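Gripper comparison, progress report for September
Prepared for Hortensia Londoño by the Indthorpe bench team

Where we are

We're past the halfway mark and it's been a really good month! Both candidate grippers are now on the two-arm bench, and the toy produce set has replaced the foam blocks. The Grimitz fingers went on first and the Yu pair followed on a Wednesday, with only one bracket to remake. Wire baskets stay as the standard container – the mesh is hard on depth sensing, and so is our shiny white tabletop, so a result here ought to mean something elsewhere.
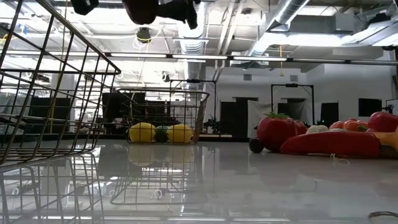

Findings so far

We have logged nearly 1000 picks. Lemons and other rounded pieces suit both designs. Long, glossy pieces such as the chilli are where they part company: the Yu pair holds them better, while the Grimitz fingers are easier to get in beside a basket rim. The wrist cameras have been the happy surprise of the project. With wide fingers fitted we lose part of the view at the bottom, but there's plenty left for lining up on a crowded group of produce.

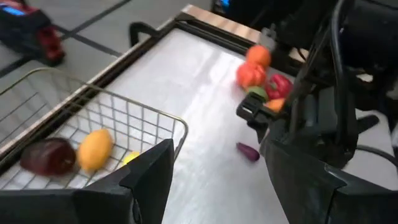
Tianyou Feng would like the small pieces weighted more heavily in the final score, as they cause most of the failed picks. We agree, and the scoring sheet will change before the next round.

Still to do

Finish the 9 remaining Prornetano controller runs
Repeat the basket trials with the arms swapped
Order spare finger pads (Walter Cuervo has the quote)

Spending is on plan.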